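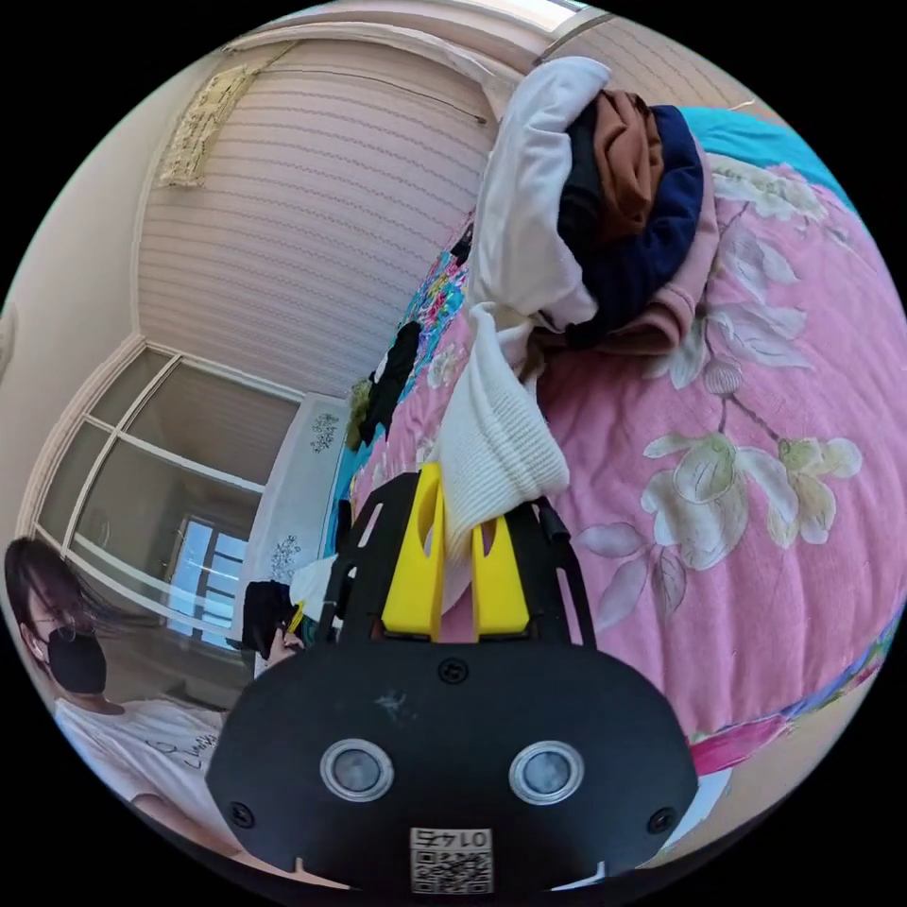

Week 4 handout: house rules for hand-held gripper work

Okay, so last week we got through the big picture stuff and this week I want to talk about manners. I mean that pretty literally. Most of what goes wrong with a set of demonstrations goes wrong before anyone squeezes a trigger, and it's usually something small that somebody could have written down on a card. These notes go with the Sunday evening session in the Zinchenko building. If you missed it, read these and then do the exercise at the bottom anyway.

I'm going to stick to laundry for the whole handout. Cloth is mean. It never sits the same way twice, it hides its own corners, and it'll show you every bad habit you have.

Where our rules come from

We use the Nustby sheet, which some of you have seen taped up by the door. It started as one page for the Skutik project and grew. There are formal standards for robots that work near people, and we'll get to those in week 6, but they don't have much to say about a person holding a gripper in a bedroom. So the Nustby sheet is good practice, written by people who got tired of throwing data away. You can argue with it (please do!), but follow it until we agree to change it.

Rule 1. Know which gripper is yours

Every unit has a number on its label. Write the number in the log before you start, and write down which hand it's in. With two grippers in one room it's very easy to swap them after a break and not notice, and then your left-hand track is somebody's right-hand track for the rest of the set. Read the number off the label itself. I've watched people write it from memory and get it wrong by one digit.

Keep the label and both lenses clear. No stickers, no tape, no thumbs.

Rule 2. One garment is the task

Pick the garment, say it out loud, log it. Everything else on the bed is background, and background is fine. I get asked every year if the bed should be cleared first, and my answer is no, not for this. Real beds have piles on them. What I do want is for the pile to stay a pile while you work. If you knock a sweater off it halfway through, finish the episode, mark it, and then put the sweater back wherever you like.

Rule 3. Pinch, pause, move

Close the fingers on the fabric, hold still for one slow breath, and then move. The pause feels silly and it's the most useful thing on the sheet. It gives us a clean point where the grip starts, and it gives you a moment to see whether you've got one layer or three.

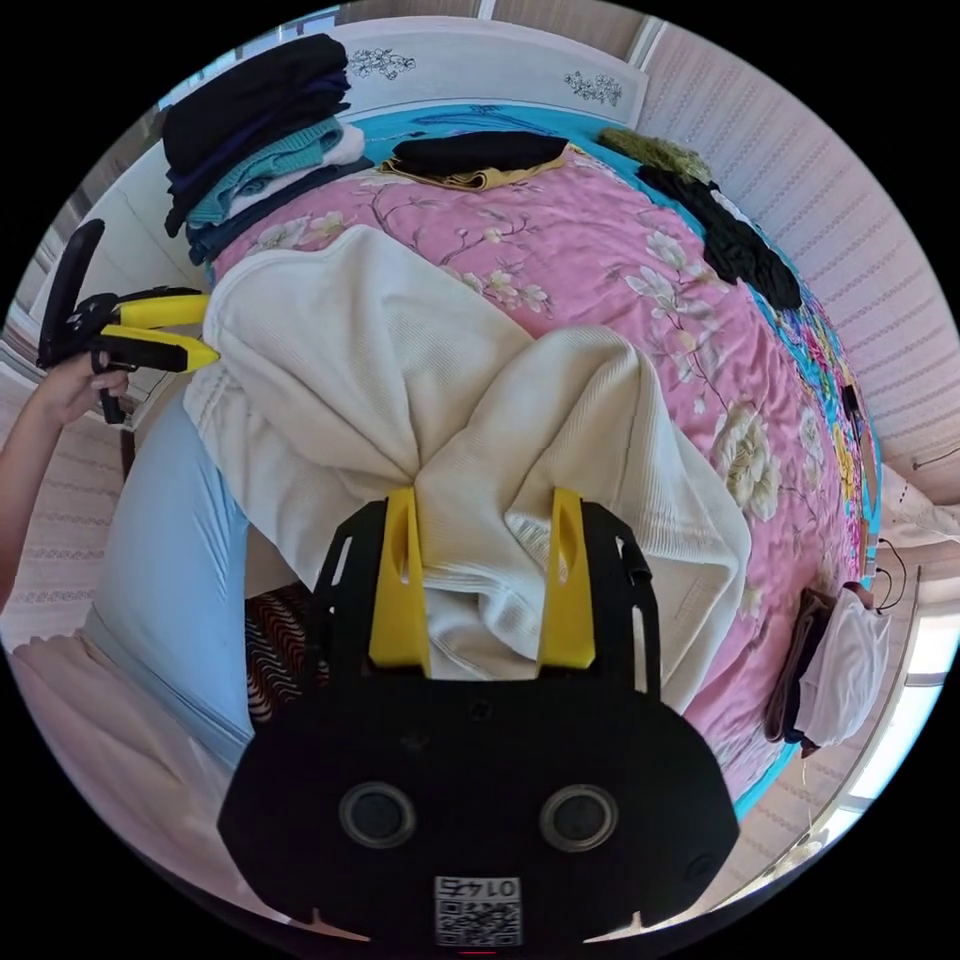
Fig. 2. Fingers closed on a cream-white knit, with the second gripper over at the left.

Ribbed knits are the ones to practice on. They bunch up between the fingers and it's hard to tell from the top how much you've picked up. If you meant to take an edge and you got a handful, let go and try again in the same episode. Leave the miss in. A recovered miss is worth having, and a set with no misses in it makes me suspicious.

The other hand has a rule too: if it isn't doing anything, keep it still and pointed somewhere sensible. Don't wave it around, don't scratch your nose with it – I've seen that one more than once.

Rule 4. Lay it out the same way, mostly

For pants we start lengthwise across the bed with the waistband at one end. Log which end. We don't measure anything, and I'd much rather you vary the angle a little between episodes than line everything up with the headboard.

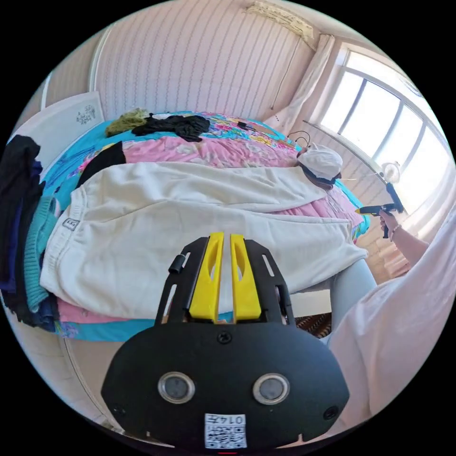

Fig. 3. Off-white sweatpants across the bed, waistband to the left.

Check for cables before you sit down, kneel, or lean. On the bed, off the bed, by the window. A cable under a garment can get pinched along with it, and you won't feel the difference through the trigger.

Rule 5. People in the room

Anyone who could end up in view has to have agreed to it before you start, and that means every person, every session. Bystanders can change their minds later, too, and then the episode comes out. We don't haggle.

Rule 6. Stop before you're sloppy

The Rondetti set was 4,000 episodes on paper. We dropped 1,000 of them, and a lot of those were from the tail end of long sessions, when wrists were tired and the log had gone blank. Nine episodes, then put the grippers down and stretch. I don't care if you feel great.

For next time

Do four episodes with one knit garment and keep a full log: gripper numbers, hands, garment, starting layout, misses. Then trade logs with your partner and see if they can tell what you did without watching. Bring both logs, messy is fine.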